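3.2 Materials and laundering procedure

Cotton terry consists of a ground weave and one or two sets of pile loops. The loops hold most of the water taken up by the cloth, and their condition after repeated washing decides how quickly a dry towel begins to absorb. Earlier work on household towels has mostly reported total uptake. The present section deals with the rate of uptake in the first moments of contact, which users notice more readily.

Towels were bought from two mills, Samov and Pretska, in a single order placed in March. All had a nominal weight of 352 grams per square metre and were washed once before use to remove finish left over from the mill. 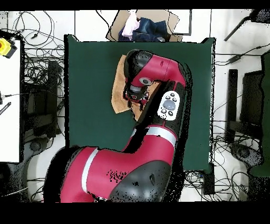

Washing was carried out with an unscented powder detergent and no softener, except in the third group, where a liquid softener (Stasell) was added to the final rinse. Line drying was used for the first group and tumble drying for the other two. Each group went through 11 cycles. Towels were then left in the conditioning room overnight, unfolded, before any measurement was made.

3.3 Loop recovery and uptake

Loop height was read at the centre of each towel and near both hems. Hem readings were consistently lower and are left out of the averages -- the border weave holds the neighbouring loops down, whatever the treatment. 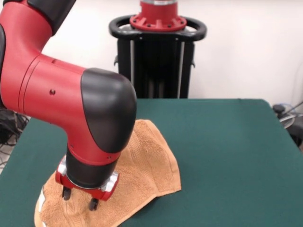

Figure 3a. Terry towel lying crumpled on a felt-covered table.

Line-dried towels felt stiffer and had flatter pile. Their uptake was nevertheless quicker than that of the softened group, in which drops stood on the surface for a visible interval before sinking in. This agrees with the account given by Sönmez, who attributes the delay to a fatty film on the fibre.

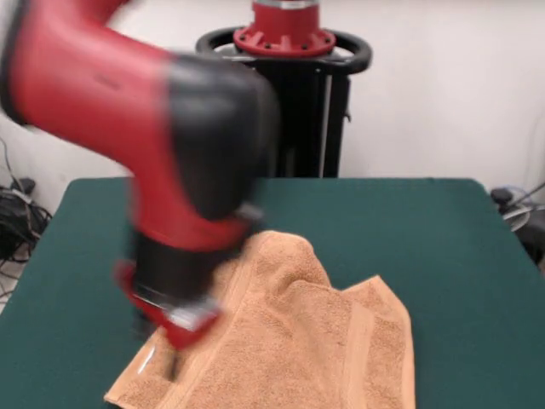
Figure 3b. Arm in motion over the table.

Tumble drying without softener gave the tallest loops and the quickest uptake. The difference between mills was small within this group and larger in the line-dried one, where the Pretska towels kept more of their height. Yarn twist may explain this, but neither mill supplied twist values and we did not unpick the cloth to obtain them.

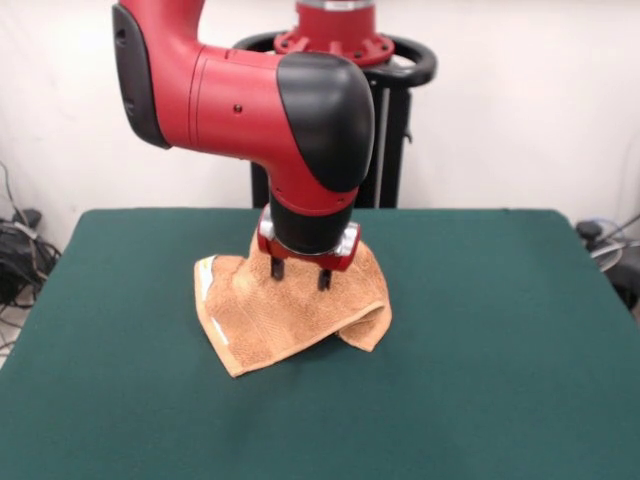
Yamila Yáñez, in a written comment dated 24 September 2018, objected that overnight conditioning favours the tumble-dried towels, whose loops go on relaxing after they leave the drum, and asked for readings taken straight after drying. Such readings were made on a few spare towels. The order of the groups did not change, though the gap between the first and second groups narrowed. The spare towels all came from Samov, so the point remains open for the other mill.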